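Notebook, handheld gripper station, May
Entry about the right gripper fault

Start 9.40. I write this longer than usual because Renato asked me to put down everything in order, and also because I was the one holding the thing when it happened.

Short version for who has no time: right gripper closed by itself during a session, two times. The first time it closed on nothing. The second time it closed on the side of my left index finger, when I was reaching across to move the object. Skin is red, no cut, no swelling in the evening. It is written in the accident book too. The station is stopped until the points at the end are done.

What we were doing. Basket task, the version with cloth inside. Session count on the Vudard logger was at 474 when I started the morning. Firmware on both grippers is the Tresov one which we loaded at the end of last month. Left gripper was normal all day, I have no complaint on it.

First event, 10.25. I had lowered both hands to rest and my finger was off the trigger. I am sure of this, because I was looking at it. The right jaws closed fully and stayed closed. I pressed and released the trigger, they opened again. I thought it was me. This was my mistake of the day: I should have stopped there and written it. I continued for almost one hour.

Second event, 11.20. Same thing, but my left hand was near. The jaws have the soft pads on, so it was more surprise than pain, but they did not open when I pressed the trigger. Renato was at the desk and he switched off the supply, and after that I could pull the jaws apart by hand. I did not reach any switch myself. I want to underline this. With both hands in the handles, the person working has no way to cut the power.

After lunch we looked in the log. The trigger value should rest near zero when nobody is pressing. On the right side it rests well for long time, then jumps to 2852 for a few samples, then comes back. The software reads any high value as "close", so it closes. In the first event there is one jump. In the second there are several, very near to each other, and this explains why my pressing did nothing: the gripper was receiving "close" again before it could open.

So the question is where the jump comes from. Renato's idea was the sensor inside the trigger. Mine was the cable. We swapped the trigger board between left and right, and the fault stayed on the right. So the board is good. Then I put on the sleeves again and took the normal position, and moved only my right wrist, slowly, with the supply on low current. When the hand turns inwards, towards the end of the basket, the cable pulls back along the forearm and bends hard just where it comes out of the handle. At this angle the jump appears. Not every time, but enough that we both saw it on the screen.

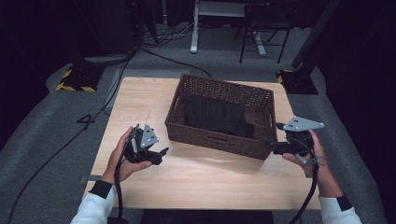
We opened the handle at 15.10. The signal wire is worn at the strain relief, and under the magnifier the insulation is open on one side. When the cable bends, it can touch the wire beside it. The relief is the short type from Figueroa. On the drawing a long type is asked, and I found in the parts list that the short one was accepted as a replacement when the long was missing. No one wrote a note about what it means for the bending.

I also do not like how the software behaved. A broken wire will happen again some day, on this cable or on another. A value that jumps from rest to 2852 in one sample is not a finger, a finger is slower. The program should refuse it, and if it sees more than 2 of such jumps it should open the jaws and stop. Renato agrees for the filter. On the opening he is not sure, he says that for some objects it is better to hold than to drop. We did not finish this discussion. My opinion is that for a gripper in a person's hand, opening is always the better choice.

The data: sessions from before today may have the same fault in small form. I ran a quick search on the right trigger channel and it marks 74 sessions. I have not looked into them one by one. Please do not send them to Cusulwood before someone has.

To do before the station goes on again:
Right cable replaced, with long relief. (me, part is ordered)
Left cable opened and looked at, even if it behaves well. (me)
Foot switch which cuts supply to both grippers. (Renato)
Filter on trigger value, tested with a bad cable on purpose. I keep the old one for this, it is in the drawer with red tape on it, do not use it.
Marked sessions checked.
Line added in the start sheet: if a gripper moves alone one time, stop and write it.

18.05. Supply unplugged and label put on the plug. Finger is fine.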